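Mulholm home study: your questions answered

What is the project about?
We're teaching a gripper to tidy living rooms, and (this is the part we love) to learn from one short demonstration instead of hundreds. Brian Mwakyusa and Ailbhe Keogh lead the work at our Nitport lab.

How much data did you use?
We trained on 2342 demonstrations from 12 homes, then tested in 2 homes the model had never met.

Did it work?
Better than we'd dared hope! Out of 586 test attempts, most ended with the cushion where we'd asked for it, though fringes and ruffles still give the method a good deal of trouble, bless it.

Why use the wrist view?
Because it keeps the gripper's linkages and the furniture together in one picture, so the model can learn how the two relate, even when a patterned cushion is partly hidden.

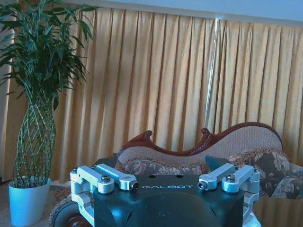 Can I get the code?
Yes, we plan to share it in September, along with the Kudo training scripts.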